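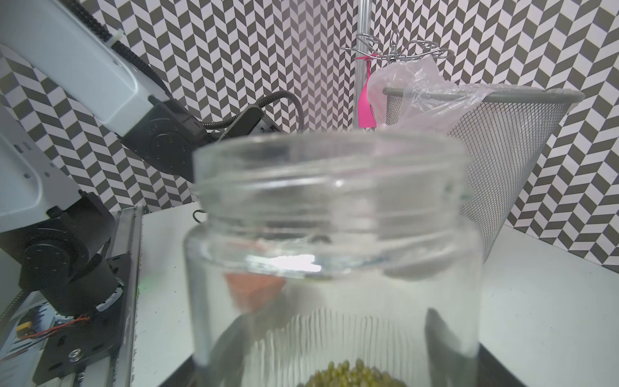

Threaded jar, lid off. Green mung beans at the base.

Feb 8, 2020
Bench notes, seed moisture and germination, Bellis store

Repeated the oven series on the August lot. Three dishes per sample, ground, lids under the dishes during drying, lids on before the desiccator. Weighed after the balance had settled. Replicate B drifted upward while I was writing down A, so the desiccant is probably spent. Changed the gel and reweighed B. Spread between replicates is now inside tolerance, but I am keeping both values in the sheet with the first one struck through.

Lot size as logged by Kazue: 2,401 seeds after sorting. The original count sheet says 2,000, which was the target and should not have been entered as a count. Corrected, initialed.

Germination, between paper, first count: 74 percent normal seedlings. Low for this lot. The remainder splits into hard seed and a smaller group with stubby primary roots. Noboru thinks the roots are a paper problem. The Drodier rolls from the new carton feel stiffer and take up water slowly at the folded end. He has old stock in the cold room and will run the two papers side by side with the same seed.

Hard seed: nicked a subset opposite the hilum with a scalpel and put them back on wet paper. Swollen by the next check, all but one. That one was cut too shallow. So the low figure is at least partly dormancy and should not be reported as dead seed. Yoshinori wants the hard fraction listed on its own line in the Plunard report. Agreed.

Humidity logger in cabinet 8 reads high against the salt solution. Offset written on tape on the door. Do not apply it to readings taken before the battery change; those were on the other logger.

Open items:
Final count on the untreated rolls.
Ask Mereana whether the grinder was cleaned between the cowpea and this lot. Saw pale fragments in dish C.
Reorder desiccant, indicating type.
Oven shelf position: lower shelf still untested with a full load.

Sheet saved under the lot number, tab 2. Old tab left in place.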